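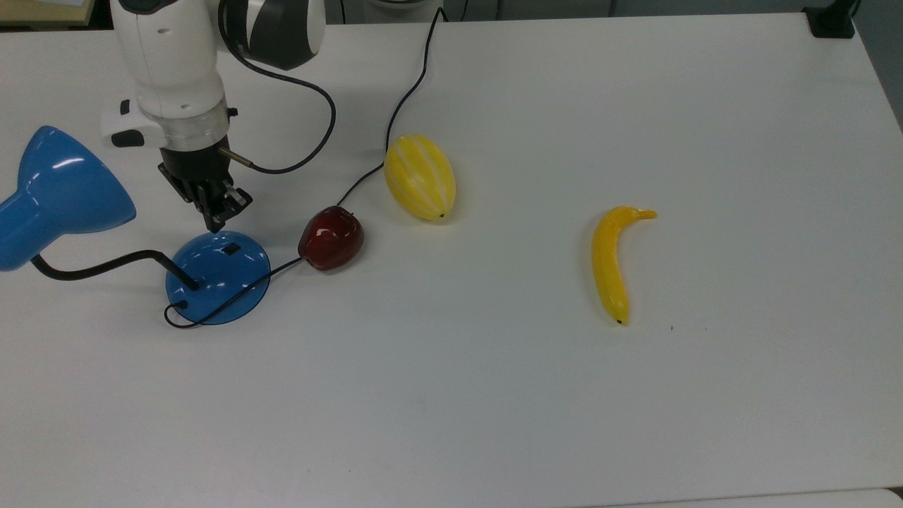
The Sedard gooseneck lamp in blue, lying on the white table

Sedard Gooseneck Desk Lamp, Blue
Reviewed May 31, 2021

I have been through more desk lamps than I care to admit (my family has plenty to say on the subject), so I went into this one with modest hopes and a fairly small budget. I paid 22 dollars for it at Farkholm, and after 18 days of using it every single evening I'm happy to say I've grown very fond of it!

The color is what got me first. The shade is a good, glossy blue, and the base is a see-through blue dome that catches the light so nicely. It reminds me of the hard candies my grandmother kept in a dish by the door. If you like your desk things plain and gray you may find it a bit much, but I smile when I sit down to it, and that counts for a lot with me.

The black neck bends easily and, on mine at least, stays put. I pull it low for sewing and push it back up for letters and bills. Pointed straight out to one side it does get a little tippy, so I keep the shade more or less over the base.

The switch is a small black rocker set right into the base, and I love that. My old lamp had its switch somewhere down the cord and I was forever feeling for it in the dark. The cord on this one is thin and black and comes out of the side of the base. I do wish it were longer, as I had to move my whole desk closer to the wall.

One more grumble: the shiny finish shows every fingerprint. I wipe it down when I dust.

Four stars, and I'd buy it again, maybe for the guest room.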